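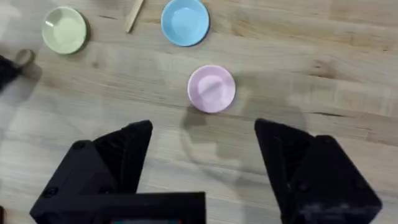
*Wrist cam view, three-dish setup, fingers open over the pink one.*

**Wrist-only policy beats wrist + overhead on our dish task. What am I missing?**

**rostbridge_manju** (April 2022)

Hi all, Manju Kanaujia here, longtime reader, very occasional poster. I've been training a behavior cloning policy to pick up a small dish by color ("pink", "blue", "green") and I got a result I can't explain, so please poke holes in it!

Setup: 345 teleop demos, all on the same wood table, dishes shuffled between demos, plus some clutter like the little stick up by the blue dish. I trained one policy on the wrist camera only and one on wrist plus overhead. Same encoder, same number of steps, same everything else I could think of. Then 51 rollouts each.

Wrist-only failed 2 times. Wrist plus overhead failed 17 times. I was so sure it'd go the other way that I reran the eval script on the logs before telling anyone in the lab.

**sudon_fan**

How are you scoring a failure? Wrong color, dropped dish, timeout?

**rostbridge_manju**

Any of those. Most of the two-camera failures are the right dish but a bad grasp, where a finger lands on the rim and the dish skates away. Both of the wrist-only failures were wrong color, green when I asked for blue.

**KMathur**

Kamlesh Mathur, I did the Illow gripper comparisons a while back. My money is on your starting pose. If the arm always starts somewhere that all three dishes are in the wrist view, the overhead camera has no new information to add. It's just more pixels for the network to latch onto. In your picture I can see pink, blue and green all at once, and blue is already right up at the top edge. Start the arm a bit farther back or off to the side and I bet wrist-only falls apart.

**rostbridge_manju**

Ok, that's fair. The start pose does vary, but only by a few centimeters. I never tested one where the target is out of view.

**grepandgrasp**

I don't buy that as the whole story. It explains why overhead doesn't help. It doesn't explain why it *hurts* that much. 345 demos isn't tiny for one table. I'd look at whether the overhead stream is lagging. We had a camera running a few frames behind in February and got exactly this, good target choice and lousy contact.

**KMathur**

Could be lag, sure, but you can get the same symptom from plain overfitting. The overhead view has the operator's arm and half the room in it on most rigs. I've seen it happen on perfectly synced data.

**grepandgrasp**

And I've seen people blame overfitting for a month when it was a timestamp bug. Checking sync takes ten minutes. Collecting new start poses takes days. Do the cheap one first!

**sudon_fan**

Has anyone brought up the shadow? There's a big soft one from the gripper across the wood by the pink dish. The shadow changes as the hand comes down, and the wrist policy might be using it as a free height cue. I tried this on a Sudon arm with a diffuse light panel and my wrist-only numbers dropped. Not a huge drop, and I only did it on one task, so take it with some salt.

**rostbridge_manju**

Ooh, I hadn't thought about that one at all. The light is overhead and hasn't moved since we started collecting, so yeah, it'd be the same in every demo.

**KMathur**

Interesting, but I'd put it third on the list. The glare on those glazes probably gives away as much as the shadow does. Did you try dropout on the overhead stream? The Singhal baseline code has a flag for blanking a whole camera per batch. If two-camera climbs back up with that on, it was leaning on the overhead view for stuff it should've gotten from the wrist.

**rostbridge_manju**

Nope, no camera dropout. Ok, here's my plan:

1. Check timestamps on both streams (happy now, grep?)
2. Retrain two-camera with whole-view dropout
3. New eval with start poses where the target dish isn't in the wrist view
4. Diffuse light, if I can borrow a panel

**grepandgrasp**

Very happy. Post the offset histogram too, please, the mean will hide things.

**rostbridge_manju**

Quick update on 1. The overhead stream is late, but only by a frame, and it's a steady one frame across every demo I checked. So I guess you both get to keep arguing? Retraining with it shifted now, and the dropout run is queued behind that.

**KMathur**

One frame wouldn't do that to your grasps.

**grepandgrasp**

Depends how fast she's closing the fingers. What's your control rate?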